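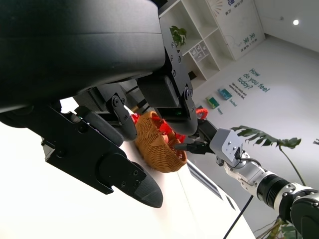
Words by the Home Desk at Plendetti

Every home has a basket that began life as a decision. Mine was bought for bread. It has held bread twice.

The wicker basket is the great survivor of British storage. Plastic tubs crack, canvas cubes slump like tired uncles, but a golden-brown basket will sit on a white table for 22 years, quietly accepting whatever is pushed into it. It never looks full and it never looks tidy. Tip it on its side and it gives you everything at once.

Red things are the worst offenders. A crinkly red something, stuffed in and spilling over the rim, will make a calm white room look as though the party has only just left. Put the same stuff in beige and you could ignore it until June. I have tried this at home and can report that I ignored it well past June.

The people at Vodau, who sell a very handsome basket for more than I spent on my first bicycle, suggest a liner. Van Hecke would like you to have a lid. I have owned both. The liner went in the wash and came out fit for a smaller basket, and the lid is now a tray for keys.

What does work is emptying the thing. Lay it over on a table, reach in, and take out one item at a time. Give yourself 10 minutes. Anything that crackles when you squeeze it should be smoothed flat before it goes back, or it will take up the room of four. Anything that curls will go on curling, so coil it and tie it.

Then there is the matter of what goes nearby. A white cubby unit is kind to baskets, provided you leave a few of the holes alone. A small leafy plant on top, a little framed line drawing below, and stop there. I once filled every compartment of mine and it looked like the returns counter at Trirnanmont.

As for the bread, it lives in the cupboard, in the bag it came in, closed with a peg. The peg came out of the basket.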